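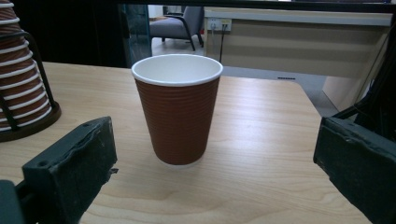 Biljana Obradović wants to know whether the ribbed cups are worth paying extra for when a plain one with a slip-on sleeve does the same job. A few of you asked similar things under my last post, so I'll answer in a thread.

**1/** For us, yes. We pour coffee at the Lendesari open evenings, and with plain cups people either took two sleeves or took none and then doubled up the cup. We were going through far more cups than drinks.

**2/** The ribbed wall does the sleeve's work. There's one thing to order and one thing to store. You lose some room on the shelf, as ribbed cups don't nest as tightly as plain ones. A stack gets tall fast.

**3/** Price. I buy them in cases of 500 from Guerreiro. I tried Ulitent first. Their case was cheaper, but the rims were soft and the lids popped off when you pressed down on the other side. I gave the leftovers to Ida for her seedlings.

**4/** On lids: check the rim size before you order anything. Two cups that hold the same amount can take different lids. I have a bag of lids in the cupboard that fit nothing we own. If anyone in the Tivau building wants them, message me.

**5/** Salvador Godinho asks how we keep the stacks from going over. Short answer: don't build them too high, and give the bottom cup something to sit in. A holder with a bit of a lip is enough. Split one big stack into two and keep them side by side.
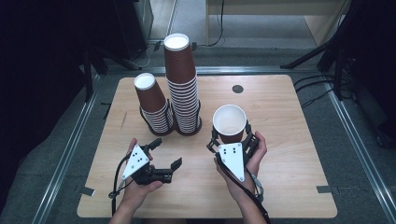 Cups at the table, Friday, July 20, 2018

**6/** Even with a holder a tall stack will lean a little. I stop adding when it starts to. The rest stay in the plastic bag with the end folded under until they're needed.

**7/** Taking one off the top: hold the stack lower down with one hand and twist the top cup a little before you lift. If you pull straight up you'll often get two. Américo takes his from the bottom of an open bag, and I've stopped arguing about it.

**8/** Can you recycle them? Ask whoever picks up your trash. Ours won't take them with the paper because of the lining, so they go in the regular bin. I'd like a better answer than that. We put out mugs for anyone who wants one, and the regulars mostly use those now.

**9/** I went back through the receipts after someone asked what we get through. 1,083 cups from October to the end of June, counting the ones that got crushed in the car. The plain cups before that ran higher, but I didn't keep good notes, so I won't give a number.

Nuno, I haven't forgotten your question about the small espresso size. We haven't bought any yet. I'll post when we do.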